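Blocks on a Board: Our August of Collecting Demos

Welcome to the gallery page for the tabletop pushing project! I'm Gwawr Morgan, and I spent most of August in the back half of the Hedanness workshop, moving little shapes around so that a model could learn to do it from plain written requests.

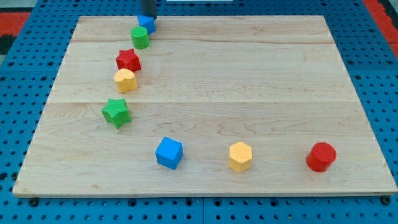
The way it works for us is pretty simple. One person sits at the controls and another one types what the arm ought to be doing – "nudge the red star toward the yellow heart," "make the row straighter," that sort of thing. We try to keep the requests sounding like something you'd say to a kid at the kitchen table. Costow (that's our logging program, written in-house and held together with tape) saves the words, the arm positions and the camera view together, and then we go again without tidying up first.

Two of each color, eight blocks

We've got blue, green, red and yellow, and every color comes in two shapes. I love this setup because you can't get away with being lazy. Say "push the green one" and you get a fair question back: the star or the cylinder? Same problem if you just say "the star," because there's a red one too. Early on I typed a lot of requests that left out one half or the other, and we ended up keeping those in a separate folder, which I still want to do something with.

Curves are harder than they look

Lines are fine. Squares are okay. Curves took me forever! You push one block a finger's width and suddenly the bend has a kink in it, so you go back around, fix that one, and bump its neighbor on the way out. My slowest arc is in the set and I left it in on purpose, bumps and all. The model needs to see people recovering from a mess, and I make plenty of mess.

The wood board

Hinrichs from the shop next door planed the planks for us and was very firm that the seams wouldn't matter. I wasn't so sure – I had visions of the heart catching its point on every single pass. We ran a whole Friday on nothing but seam crossings to settle it, and I owe him a coffee. The cube is the one that gives me trouble, mostly by spinning when I want it to slide.

Counting up

We finished the month with 1197 episodes that passed review. I'd set myself a goal of 100 a day and hit it exactly 4 times, always on days when somebody else was typing and I could keep my eyes on the board. Episodes get tossed if the words and the motion don't match, or if the operator changes their mind halfway through (guilty).

What I'd do differently

Shorter shifts, for one. After an hour my requests all turned into "move the blue cube left," and you can see it in the logs, a long gray stretch of the same five words. These days I swap seats every half hour and keep a list of verbs taped next to the keyboard: nudge, slide, tuck, separate, line up. Somebody added "shoo" in pencil and it's been used quite a bit.

Next up

The board is going over to the Gurnbridge room next, where there's better light in the afternoon and a door that closes. If you'd like to come type requests for us, drop me a line through the contact page. You don't need to know anything about robots, and fresh wording is what we're shortest on.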